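What Makes a Novella a Novella? Project Report

Why I chose this

I have loved short books for as long as I can remember, the kind you start after tea and finish before bed, and I wanted to find out how publishers decide what to call them. One house prints "a novel" on the cover, another prints "a novella" on something longer, and a third says nothing at all! My question was whether the label changes how readers feel about a book before they open it.

What I did

I picked 3 small presses that publish a lot of short fiction: Drillden, Carbone and Undska. From their catalogues I made a list of 24 titles, all under 200 pages, and noted the label on the cover, the blurb and the shop listing. Then I wrote a short survey and put it on Jiken, the reading forum our course uses. I got 400 replies, far more than I had hoped for, and reading the comments was easily the best part of the project.

What I found

Drillden uses "novella" proudly and puts it on the front. Carbone hardly uses it - their shortest books are all "a novel". Undska was the odd one, with the word in the blurb but never on the cover, and sometimes "a long story" in the shop listing for the same book.

Readers on Jiken were split. Plenty said "novella" made them more likely to pick a book up, mostly for travelling or after a heavy read. Others felt they were paying full price for half a book, and a few were quite cross about it. 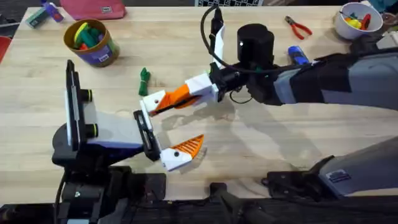
Price came up so often that I wish I had given it a question of its own. I had only asked about covers and blurbs, so everything I know about price comes from the comments box, and it is hard to compare one person's grumble with another's.

What I would do next

I would love to add bigger publishers and look at older editions too, to see when a book's label changed between printings. I would also ask people to guess the label from the first page alone - I still have no idea what they would say, and I really want to know.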